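Minutes of the play kitchen group meeting
Villiven Toy Library, upstairs room
April, start at 16:15

Present: six members of the group and two parents from the Craddock playgroup. One member sent her apologies. The minutes of the last meeting were read and accepted with one correction: the price of the new shelf labels was written twice.

1. Play food sets

The group has now gone through all the boxes of play food. The library owns 361 pieces, and 319 of them are good enough to be lent. The other pieces have missing halves, cracks or very dirty joints. It was agreed that a piece without its other half will not be lent anymore, also when the children still like it. Single halves go to the spare box under the window until the summer, and then we decide again.

There was a long discussion about the vegetables. The parents from Craddock told us that the carrot is always the first thing the children look for, and that they were disappointed when the set came without it. Every vegetable set will therefore have one carrot from now on. If there is none left, the set waits on the shelf.

2. Trays

We spoke about how the sets should be laid out when families come to choose. Until now we used the deep boxes, and small children can not see what is inside. The proposal is to use a white plastic tray with a low rim for each set, on the dark table, so the colors are easy to see. One member was afraid that round pieces will roll off. We will try it for one month with the vegetable sets only.

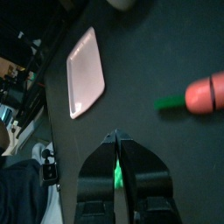 Hendrik Vandenberghe
Secretary of the group

The table has a dark grey top, and the white tray and the orange-pink carrot are both easy to find on it. The group was satisfied with this. The question was raised if the carrot should be kept in the tray or next to it, and the answer was in the tray, when the set is complete and ready to go out.

We need 20 trays. The shop in Jidmont has the right size, but the delivery is slow. Moledness has them in stock for a little more money. Decision: order from Moledness.

3. Cleaning

Plastic pieces are washed in warm water with a little soap and dried on a towel. Pieces in two segments must be taken apart first. Wooden pieces are only wiped. A short note with these rules will be put in every set, in large letters.

4. Money

There is 405 in the cash box after the spring sale. The trays will be paid from this. The rest stays for the dolls' clothes, which we did not have time to discuss.

5. Other points

The key of the upstairs room is hard to turn. Hendrik will ask the building office.

The next meeting is in May at the same hour. Please bring back the borrowed catalogs.

The meeting was closed at 17:40.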